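This website uses cookies to help us improve your visit. Accept | Manage settings

Why Do Dark Things Get Hot in the Sun?

On a sunny day in July, a black car seat can feel much hotter than a white one. The reason has to do with light.

Sunlight carries energy. When it lands on an object, some of the light bounces off and some is taken in, or absorbed. Light that is absorbed turns into heat. Pale surfaces bounce back most of the light they receive. Dark surfaces absorb most of it.

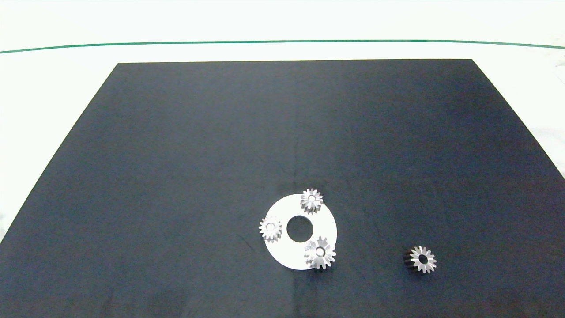 A dark mat on a white tabletop.

People have used this idea for a very long time. In hot countries, many houses are painted white — the walls send sunlight away, and the rooms stay cooler.

Try it yourself. Place one sheet of black paper and one sheet of white paper in a sunny spot. Lay an ice cube on each and wait. Which one melts first? Ask an adult to help you choose a safe place, and never look directly at the Sun.

Words to know
Absorb: to take in.
Reflect: to bounce back.

Written by Tülin Şimşekoğlu for the Fenar Children's Science Library.

Last updated: Wed 12 December
© Fenar Children's Science Library | Contact us | Back to top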